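Flalness Open Workshop

The Flalness Open Workshop is a yearly open day for robot handling held each October at the Tusuvia workshop in Flalness. It is best known for its table-setting demonstration, in which visitors pick up a hand-held gripper and do the kind of small household jobs that the workshop's robot arms are later taught to do. Entry is free and the doors open at 10 am.

History

The open day was started by Faraji Waweru, a mechanical fitter who had been building grippers at Tusuvia and wanted his neighbours to have a go with them. The first one drew 26 people and took place in a single room, with one table and one gripper. Later editions spread into the machine shop and the yard, and the most recent drew about 300 visitors over the day, many of them families.

Ro-un Yook joined as co-organiser in the second year and brought in the table-setting program, which quickly became the favourite. Before that the main attraction was block stacking, still offered in the mornings for younger children.

The table-setting demonstration

Each session lasts 16 minutes and takes four visitors, who work in turn. A dinner table is laid with a cloth and ordinary dishes, and the visitor holds the gripper by its handle and closes the fingers with a trigger. The jobs sound easy and are wonderfully hard! Cups and bowls are usually managed on the first try. Thin things such as chopsticks and spoon handles are another matter, and a good pick-up of a single chopstick tends to get a cheer from the whole room. 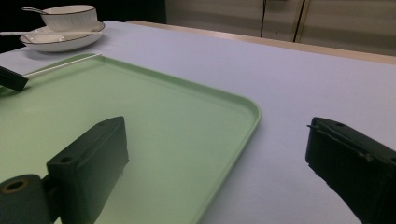
Gripper fingers, the left one over a mint-green tray, during table setting, with a white bowl and saucer behind.

Visitors soon find out how much their own fingers do without being asked. A hand feels a stick start to roll and corrects for it, while the gripper has only two flat jaws and whatever its holder can see. Regulars learn to come in low, tilt the wrist and close slowly. Trays are a lesson of their own, as anything resting across a rim will tip if it is nudged at one end.

Once the hand-held rounds are over, a robot arm known as Cliven has a turn at a similar table. Cliven is slow and sometimes misses, and the crowd loves it all the same. The organisers leave its failed tries in the show, and Yook gives a running commentary on what the arm is attempting.

Other activities

The machine shop is open all day, with finger pads being cut and fitted at the benches. Visitors can handle old gripper parts, including the heavy steel jaws of the Yang, an early design that could crack a walnut but was hopeless with teacups. A short talk on colour and lighting for robot cameras is given after lunch.

Access

The workshop is on the ground floor and has step-free entry from the yard. Places at the table-setting sessions are handed out at the door and are usually gone by noon.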